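Can a robot tidy up after tea yet?
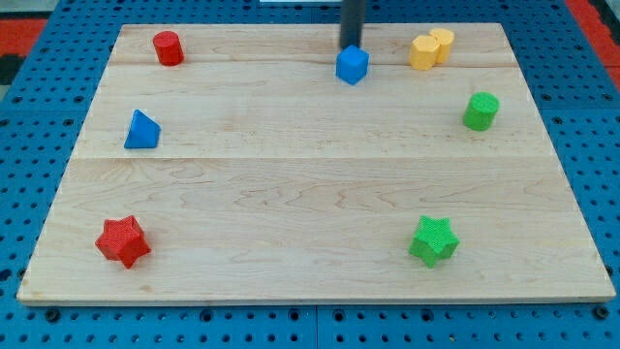
Page last changed: January, 16:40

I have wanted a machine to put things away for me since I was old enough to be told to do it myself. So when Yu-na Kwak asked if I'd like to come and spend a Friday at the Herath workshop, watching a robot arm clear up shapes, I was on the train before I'd thought of a single sensible question.

Clearing up is her whole subject. She doesn't bother with dancing or backflips (I did ask!). She wants a machine that can look at a mess, pick up one thing, put it where it belongs and go back for the next. The mess in my case was a wooden board with eight coloured blocks on it: stars, cylinders, a cube, that sort of thing. A toddler could sort them by colour and would probably eat one on the way.

The arm is black and comes down from above, and when it goes for the blue cube you find yourself leaning in and holding your breath, like watching somebody else park. I cheered the first time it worked. Yu-na was polite about it.

Stars are the nuisance. A cube has nice flat sides to get hold of, but a star has five points and a habit of turning as you touch it, and then everything the arm thought it knew is a bit wrong. The two yellow ones cause grief as well when they're left touching. You or I would just nudge one aside with a finger, without noticing we'd done it. The arm has to be taught about nudging, and Yu-na's team have been at that since before last summer.

They keep score, of course. Out of 900 goes at a full clear-up, 551 finished with every block in the right place. I thought that sounded rather good until I pictured my own dishwasher being loaded by something with the same record. Most of the failed ones were dull, she told me: a block dropped early, or shoved too far to reach.

Over lunch I met Ho-yin Yip, who used to run the packing line at Kirneria and now brings real jobs to the workshop to see which ones stick. He's much gloomier about kitchens than about shops. "On a line I can make every box turn up the same way round," he said. "I can't do that with your socks." His first customer, a small parts firm called Flanetti, wants trays filled with fittings, the same few shapes all day long, and he reckons the arm is nearly up to it. Nearly meaning someone still stands by to fish out the odd one.

And homes? I pushed them both on this, as I have a stake in it (two children, one hallway, you can imagine the shoes). Yu-na would like to try a toy box next, with soft toys in it, which flop. Ho-yin pulled a face at that and went to get more coffee.

I stayed until they switched off the lights. Then I went home and picked up the Lego, by hand, while the rest of the family watched telly.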